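# Nosden Hand-Lead Kit: teach your arm by moving something yourself

I've been building these in small runs since October, and the page was overdue for a rewrite. Same kit, better words (I hope).

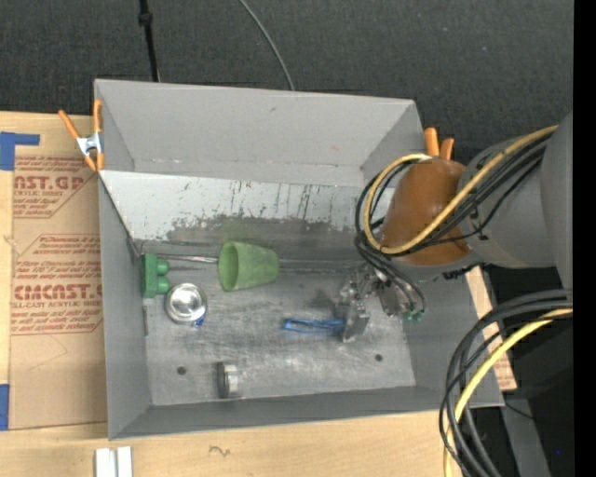 *Bin work with a mixed handful of parts. Clamps on the back corners, cables looped over the wrist.*

The short version: you get a handheld leader, a foot pedal and a little box called the Korkora that sits between them and your robot. Hold the leader, press the pedal, and the arm goes where your hand goes. Let up and it stays put while you shift your grip or scratch your nose. Everything you do gets saved as a demonstration you can train on later.

I made the first one for myself because I was sick of the teach pendant. Jogging an arm down into a bin one axis at a time is miserable, and what you record doesn't look anything like how a person would reach for a cup lying on its side. With the leader you just reach. You come in low, change your mind, back off, try the other side — and all that fussing around ends up in the recording, where it's useful.

## What's in the box

- Leader handle with a squeeze trigger for the gripper
- Korkora interface box and power supply
- Foot pedal on a 2 meter cord
- Mount plate for the arm side, with screws
- Mahrous recording software, one seat, no subscription

## The numbers people email me about

- Update rate: 200 Hz over wired Ethernet
- Trigger travel: plenty, and you can rescale it in software
- Handle weight: 300 grams
- Storage: room for 400 demonstrations on the card that ships with it

No, it doesn't do Wi-Fi. I tried it. The arm felt like it was on a rubber band, and I hated every minute.

## Two ways to teach

**Remote.** Stand or sit wherever you can see the parts and drive with the leader. I use this for nearly everything, especially bins. A deep bin with a tall back wall is no fun to get your own arm into while there's a robot wrist in there too!

**By hand.** If your arm has a free-drive mode, the pedal can switch the recorder on while you push the arm around directly. Good for slow, careful paths. You'll want to watch your cables, though (leave more slack than looks tidy, then add a bit more).

You can mix both in one session, and Mahrous tags each demonstration so you can sort them out afterward.

## Setting up your bench

Clamp the bin. Please clamp the bin. Ordinary spring clamps are fine. If it creeps between takes, your first demonstrations and your last ones are no longer about the same place.

For parts, I like an awkward mix: something see-through, something shiny, something long and skinny that lies flat. Practice on those before you move on to whatever you really need picked.

## Will it fit my arm?

If your controller accepts streamed positions, probably. Email me the model before you order and I'll tell you straight. The mount plate also fits the Asero quick-change, so if you already have one of those you can skip the drilling.

Kits ship assembled and tested. Spare triggers and pedals are on the parts page — the pedal is the bit that wears out first.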